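Archiving broadcast documentaries off tape: notes from the second batch

Saturday, January 7, 2023

The second batch of tapes is done, so I am writing up the process while I still remember the settings. The first post covered choosing a deck. This one covers capture, naming, and the problem of a series that changed its own length halfway through its run.

The series is Flemberg, a long-form documentary that followed the households of one street and went back to them every few years. It was never sold on disc. Most of the installments survive only as home recordings, and those are spread across collectors who each have a different part of it. My set came as two boxes of VHS, mostly recorded at the slow speed, with handwritten labels that are right most of the time.

Sorting before capture

I did not sort the first batch and regretted it. This time every tape got a number on the spine before it went near a deck, and the number went into a spreadsheet with whatever the label said, copied exactly, including the mistakes. Corrections go in a separate column. If the label says "Flemberg part 4" and the tape holds part 3, I want both facts on record. A wrong label is useful later when you are trying to match your copy against another collector's list.

Tapes with visible mold were set aside in sealed bags. I do not play those. One bad tape can dirty the heads, and then every tape after it looks worse for no reason you can see in the log.

Each remaining tape was wound fully forward and fully back once before capture. This evens out the tension in the pack. On the slow-speed tapes it removed most of the flagging at the top of the picture, though I did not run a controlled comparison and would not swear to the size of the effect.

Capture settings

The chain is deck, time base corrector, capture device, computer. S-Video between all the analog stages. The corrector stays in the chain even for clean tapes, because a dropped frame in the middle of a two-hour recording is much harder to find than it is to prevent.

I capture to a lossless format at full frame size, interlaced, with the audio uncompressed. No noise reduction and no sharpening at this stage. The deck has a picture control with several modes and I leave it on the one that does least. Files are large. A 600 GB drive looked generous at the start of the batch and was full before the end of it. Budget for more than you think, and budget for the second copy at the same time.

Levels need checking on every tape. The home recordings came from at least two different machines, and one of them recorded bright. I set black and white levels from a section with station graphics where there is one, then leave them alone until the tape ends. Riding the levels during a capture makes the file impossible to correct later.

Audio gets the same treatment. The linear track is always there. The hi-fi track is better when it works, but on worn tapes the deck switches between the two and you hear it as a buzz. When that happens I force linear for the whole tape and make a note.

The Partington problem

The episode called Partington exists in two versions. The first airing was shorter and ended on the shot of the bus depot. The repeat added a closing segment with a follow-up interview and moved one of the earlier scenes to make room. Most episode guides list only the repeat, and they give it the original air date, so anyone working from a guide will assume the short version is an incomplete recording.

It is complete. The end credits run in full on my copy and the next program starts after them with no cut. I have kept both and named them as separate items. If you have a recording of Partington that seems to be missing its ending, please do not tape over it or throw it out.

The same thing may have happened to Dulia, the installment made in the gap years. I have two recordings with different narration over the opening. The picture edit looks identical as far as I have checked, but I have only lined up the first reel.

File naming

Series, installment, version, tape number, capture date. No spaces. The version field is always filled in, even when only one version is known, since you never find out about the second one until after the files have been copied everywhere. Checksums are generated on the capture machine before the first copy is made - not after.

I keep a plain text file next to each capture with the deck used, the cable path, the levels, and any faults with their times. It takes 5 minutes per tape. The first batch has no such notes and I am now recapturing some of it.

Commercials

I leave them in. The master file is the tape as recorded, including breaks, trailers, and whatever came on afterward. A trimmed viewing copy is made from the master. The breaks are often the only way to date a recording, and on one tape a trailer in the second break settled which year's repeat I was looking at. Continuity announcements are worth keeping too. The announcer before Devarcombe, the pilot film, describes it as a single program, which suggests that the decision to return came later than the official history of the series has it.

Viewing copies

Deinterlace to double rate, crop the head switching noise from the bottom, and encode. I stopped trying to remove chroma noise on the slow-speed tapes. The filters that remove it also smear faces, and in a series made up mostly of interviews that is a poor trade.

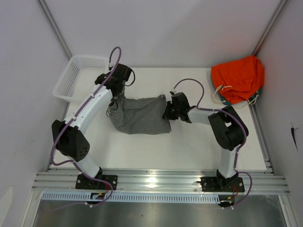
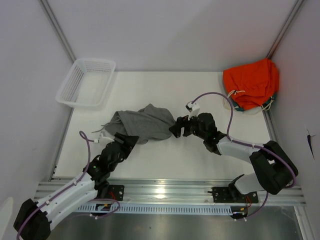

What is still missing

I have no usable copy of the third installment. The tape labeled as such holds a cooking program. I am also looking for any off-air recording of the studio discussion that followed Dulia. It is listed in the schedules for January of that year and I have never met anyone who taped it. Audio only would be fine.

The spreadsheet for this batch will go up once I have merged it with the old one.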